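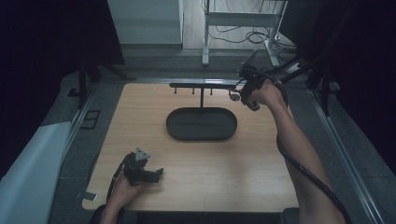 What the Xia money is going on (and what it isn't)

16 May 2026
By the bench desk, Jiltby

Search this site Enter keywords Go

I promised in the last newsletter that I'd write up the equipment plan for Xia before the order goes in, so get yourself a tea. Most of you know the project by now: people do small table jobs by hand, holding a gripper in each hand, and the recordings go off to train the arms we hope to have on the bench by October. At the moment it's hanging things on the black rack and putting things in the oval tray. It sounds dull and I love it!

The thing I got badly wrong last year was budgeting for the grippers and then treating everything else as change down the back of the sofa. The grippers are the bit everyone asks about at open days. They're also the bit where you get a proper quote, with a number at the bottom, and I can paste that into a spreadsheet and feel organised. Ernia want £900 for a pair, cables included, and I've no complaint about that.

Then you start on the rest. Both grippers are on cables, and cables need somewhere to go that isn't under somebody's elbow. They need clips and spares and a decent length, and I'd like a few of the right-angled plugs too, which cost more than I think a plug ought to. There are brackets. There's curtain for the sides of the bay. There's the metal rail round the table, which I'd have happily left out until I tried leaning on a bench without one. Add it all together and last year's "sundries" line came to more than £400, and I had put it down as a nice round nothing.

So this time sundries gets its own page. I've split it into things we buy once (rail, brackets, curtain) and things that wear out or walk off (cables, finger pads, screws, tape, the little objects we hang up and put down all day). The second lot is the one to watch, as it comes round again every year whether or not anybody has remembered it. If you look after a budget anywhere in the building, please have a go at the same split before the autumn round. I found it oddly cheering, like clearing out a kitchen drawer.

On the arms themselves - I know, that's what you all want to hear about - we've had a look at the Lakus range and I've asked for prices on 2 of them. I'm not printing the figure yet, partly as the quote hasn't got delivery on it and partly because I'd like you to finish reading. What I can say is that I've asked for the mounting pattern up front. We'd like the fingers we use by hand to go straight onto the arms. If they don't fit we'd be paying for adaptors, and then for somebody's week spent fiddling with adaptors, and I've been that somebody.

I've also put in for a second table top. It's plain pale wood like the present one, nothing fancy, and it means we can leave a job set up while another gets built next door. A few of you asked whether we could have a white plastic surface because it wipes down more easily. I did think about it, but we'd like the new recordings to match the old ones for a while yet, so wood it is for this round.

Bench time is the last item and the one I never know how to price. Each new job wants setting up and trying out, then usually setting up again once someone left-handed has had a turn. I've allowed five days per job, which the people who do it tell me is mean, and the people who sign it off tell me is generous. I'm leaving it there for now.
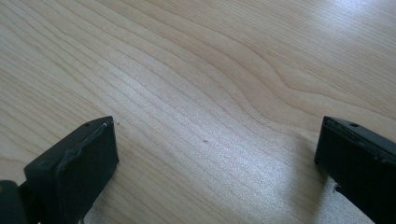 Should finger pads go in the equipment budget or under consumables?

Put them under consumables. The pads take the rubbing every time a gripper closes on something, so plan on replacing them during the year and order spares along with the first set. The fingers underneath can stay on the equipment line with the grippers.

While I'm on spares, please don't order your own! Tell me what you need and I'll add it to the Ernia order, because postage on a bag of screws is daft and we've paid it far too often. There's a sheet pinned up by the door in Jiltby, or drop me a line if you're at the other site. I'd like part numbers if you have them, though "the small black bit that goes on the end" has worked before.

The draft goes round next week with the Lakus quote attached if it turns up in time. Comments to me, in writing, as I won't remember anything said to me on the stairs. And if anyone has a length of cable tray going begging from the old office, I'll come and fetch it myself.

Contact the newsletter | Copyright Jiltby Bench News | Back to top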